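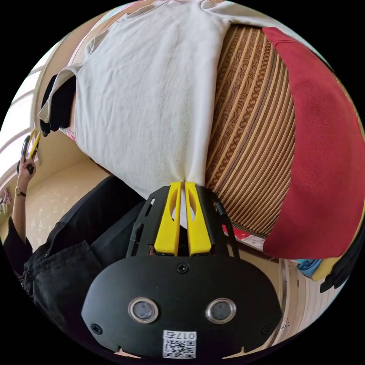

So how do you teach a robot to fold laundry? You get people to do it first, over and over, with grippers in their hands, and the computer studies the recordings.

That was my first question this morning and I got my answer before I even had my shoes off, so the visit was off to a good start! I wrote it on my palm because I'd left this diary at home.

OK, from the beginning. Jomar Sebastian had been promising me a visit to the Sendis project since June, and now it's August and I'd more or less given up, and then last night he texts me "tomorrow, 10, bring nothing." The bus to Drorolstead took forever (road work by the bridge again). I'd pictured a lab, big glass doors, someone handing me a badge. It's a home! A regular upstairs home with a bed and curtains, and they do the laundry work right there. Ona Uibo, who runs the visits, said people's clothes live in people's bedrooms, so that's where she wants the recordings from. Fair enough.

She let me watch a long stretch before I was allowed to touch anything. The grippers have two yellow fingers that pinch together, and you squeeze the handle to close them. Picking up something white and floppy with those looks like eating noodles with salad tongs. The trick, according to Ona, is to go for an edge and take less cloth than you think you need. If you grab a big handful from the middle you've made yourself a wad, and then you spend the next minute hunting for a corner.

I asked how many folds they need and she said the goal for this house is 2200. Two thousand two hundred! They did 72 yesterday and she seemed pleased with that. I did the math on the bus home and then wished I hadn't.

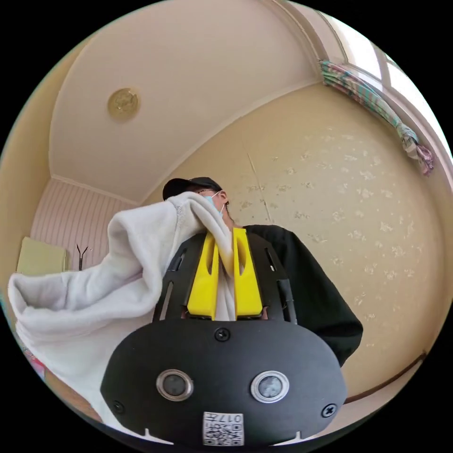 Towels are harder than shirts, which surprised me. I figured a towel is a rectangle, what could be easier, but a shirt has a collar and sleeves so you always know where you are on it. A thick towel just slumps. Ona likes to lift it high, let it hang, and look for the hem before she does anything else. Radu Gavrilă does it all flat on the bed and swears he's faster. They've clearly had this argument before and I stayed out of it.

Then my turn. I got 4 tries. The first one I dropped, the second one I folded into something like a burrito, the third was decent, and on the fourth I got cocky and let go of the wrong side. Radu said to keep going when it goes wrong, they want to see people fix a mess too. I liked that. My forearms are killing me tonight though, and I only did it for a few minutes. How does anyone do a whole morning?

I also asked when a robot will come do my laundry and Ona laughed at me, nicely. She thinks plain towels first, and fitted sheets maybe never.

Stayed 55 minutes longer than I was supposed to and missed the early bus. Need to text Jomar a thank you, and ask him if I left my umbrella there. And there's a load sitting in my own washer from this morning, ugh, going to run it again.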